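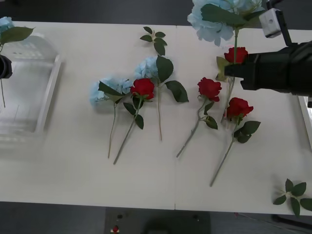 brestdenwinger

Who has to change shirts when both sevens teams turn up in the same color?

We entered a one-day sevens tournament at Brestden in April. Our shirts are navy. Two other teams in our pool play in navy or something close to it, and the entry form says only "avoid color clashes." I asked the organizers and haven't heard back. We have one set of shirts and not much money. Is it on us to buy a second set, or does the home side change?

4 comments
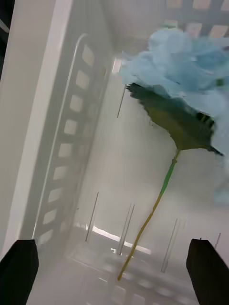 Light blue petals, up close

Answer 1

Home team changes. Always been like that.

2 comments

Answer 2

It depends on the tournament. There often isn't a home side at a one-day event, so the schedule decides it. The usual way is that the team listed second changes, but some go the other way and I've played in one that used a coin toss. Look at the pool sheet when it comes out and see which side you're on in those two games.

If you only need cover for one or two games, use bibs. The ones for training get pulled off in the first tackle, so get the tight stretch kind. We paid 40 dollars for a set from Hornetti and they lasted the day, apart from one that split at the shoulder. Put numbers on them too - the ref will want numbers if there's a card.

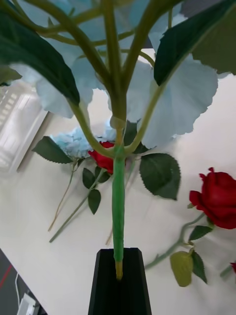 Hydrangea with dark green leaves

7 people found this helpful

Answer 3

I ran the shirts for our club for a few seasons. Email the other two teams directly and settle it before the day. One of them will probably have a second set.
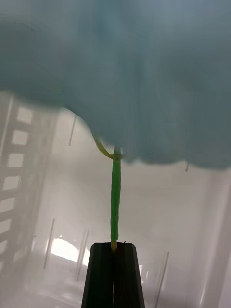 A second set is worth it in the end if you play more than one tournament a year. Ours cost 200 dollars, plain with iron-on numbers, and we paid it off with a raffle at the Zarolham day. Pick something far from navy. A soft pale blue like the one hanging across the top half of the photo is light enough against navy, but I'd stay away from the greener aqua along its lower folds if anyone in your pool wears green. White works but shows the mud.

Shares: 30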